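Walking the Trirkance: an interview with Venla Honkanen

Venla Honkanen has walked the Trirkance four times, twice in each direction. The route runs from the harbor at Sunska to the hill town of Rinutari, and most people take 12 days over it. She has done it in nine and she has done it in 16, and she recommends the second.

We talked in the kitchen of the house she rents in Rinutari, where she moved after her third walk. She had come in from checking a stretch of path near the reservoir, where a fallen pine has been blocking the way for a month. She is not paid for this. She carries a folding saw and does what she can.

Most of the questions I brought had been sent in by readers planning a fall walk. The first was the one that comes up more than any other: are the hostels open?

"Through October, mostly," she said. "After that you have to call. The one in Sunska stays open all year, and so does the big one at the halfway point. In between there are places that close when the owner's kids go back to school, and places that close when it snows. They don't put it on a website. You call, and if they don't answer, you call the bar next door."

She keeps her own list of phone numbers in a school notebook with a blue cover. Several have been crossed out and rewritten two or three times. She has been asked to put the list online and has said no, as she would have to keep it current.

Beds cost less than people expect. She paid 80 for five nights on her last walk, dinner not included, and the most expensive of those nights was the one in Garrido, where there is only one place to stay and it has heating. The cheapest was a room above a feed store.

"It was clean," she said. "The rooster was a problem."

Garrido is the village that divides opinion among people who have walked the route. It sits at the bottom of a long descent on the seventh day and has a population of 200, a church, a pharmacy that opens in the mornings, and a festival at the end of summer that fills every bed in the valley. Walkers who arrive during the festival either love it or end up sleeping on the porch of the church.

I asked which had happened to her.

"Both, in different years. The first time I had no idea it was on. I came down the hill at six in the evening and heard drums. I thought something was wrong. Then a woman gave me a plate of beans and told me there wasn't a bed anywhere. She was right. I slept on the porch with five other people and it was fine, it was warm. I got maybe two hours."

The second time she booked ahead. The festival has three parts, she explained: a procession up to the spring on the first evening, a day of games for the children, and a late supper at long tables in the main street. Visitors are welcome at all of it. The supper needs a ticket, which you buy at the pharmacy. She doesn't know why it is the pharmacy.

A reader had asked whether the festival would go ahead next year, after the supper was called off last summer. Honkanen said the supper was called off for wind, after one of the awnings came down in the afternoon. The procession and the games were held as usual. She has heard nothing about changes for next year, but the program isn't printed until early summer, and she would wait for that before booking flights around it.

"People plan the whole walk backward from the supper," she said. "Then they have to do two long days in a row to make it, and they get there with bad feet and go to bed at nine. If you're going to be late, be late. The procession is better anyway."

On the subject of feet she is firm. She walks in trail shoes, not boots, and changes her socks at lunch. She carries one spare pair and washes the other each night. Her pack, without water, weighs less than most people's, and she got it there by leaving out a second pair of pants, a towel (she uses a cotton scarf), and every kind of book.

"I tried a guidebook the first time. I tore out the pages as I went. By Garrido I'd left the rest of it on a windowsill, and I think someone else took it from there."

The waymarks are good, she said, with one exception. Between the second and third villages after Garrido the path crosses a logging road that has been moved, and the old marks send you left along a track that ends at a gate. The right way is straight across and up the bank. There is a yellow arrow on a rock, but grass grows over it by midsummer. She has cut the grass back twice this year.

I asked about water. It is the thing she worries about most on behalf of other people, and she took longer over this answer than any other.

From Sunska to the end of the fourth day there is a fountain or a tap in every village, and the villages are close together. After that the gaps get longer. The fifth day has one fountain, early, and then nothing until the evening. The reservoir day, near the end, has nothing at all unless the picnic area is open, and the tap there is turned off at the first frost. She carries two liters on those days and three if it is hot.

"I meet people at the reservoir with a half-liter bottle," she said. "Every year. They look at the map and see a big blue shape and think it's going to be all right. You can't get down to it. It's fenced."

Food is simpler. Every village with a hostel has either a shop or a bar that will make a sandwich, though the shops close for a long time in the middle of the day, and some of them don't reopen if business is slow. She buys bread, cheese and fruit in the morning. For dinner she eats what the hostel is serving, or cooks if there is a kitchen. Most kitchens have a shelf where walkers leave what they don't want to carry any farther, and she has made whole dinners from it: rice, half an onion, a can of chickpeas, whatever bottles are standing at the back.

"Look at the shelf before you go to the shop. And if you leave something, close it properly. Ants."

Several readers wanted to know whether it is safe to walk alone. Honkanen has done three of her four walks alone, and the other with her sister, who stopped after five days with a sore knee and took the bus home. She said she had been frightened once, by dogs at a farm on the second day, and that the farmer had come out and called them in before they got near her. She carries a walking stick now and lets it tap on the road when she passes a house. In fall you can go a whole day without meeting another walker. She likes that, but she said people should know it before they set out, and should tell the hostel where they are heading next.

The bus is worth knowing about. It follows the valley road and stops within an hour's walk of most of the route. It leaves Rinutari at seven in the morning and comes back in the late afternoon, and in winter it runs only if the road is clear. You pay the driver in cash. She has used it twice, once with a fever and once to get back to a hostel where she'd left her phone charger.

I asked if she minded people skipping parts of the walk.

"Why would I mind? It's a path."

She does mind the piles of stones that walkers build on the last climb, which get knocked down by goats and roll onto the trail. She also minds music played out loud. She said this without much heat and then went back to the question of socks, where she wanted to add that wool is worth the money.

The end of the Trirkance is not much to look at. There is a post in the square at Rinutari with the name of the route on it, and the office beside it will stamp your card if you arrive before five. Outside those hours the bakery has a stamp too. Honkanen filled her first card and lost it on the bus to the airport. She hasn't bothered with one on any walk after that.

She plans to walk again in spring, starting from Rinutari and going down to the sea. The almond trees are in flower then on the Sunska side, and the hostels have just been aired out. She would like to take her sister, and to go slowly enough this time that the knee isn't an issue.

Before I left she asked me to mention that the fallen pine can be passed on the uphill side, and that the ground there is loose.

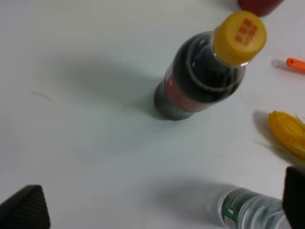

A bottle with a yellow cap, on a white tabletop.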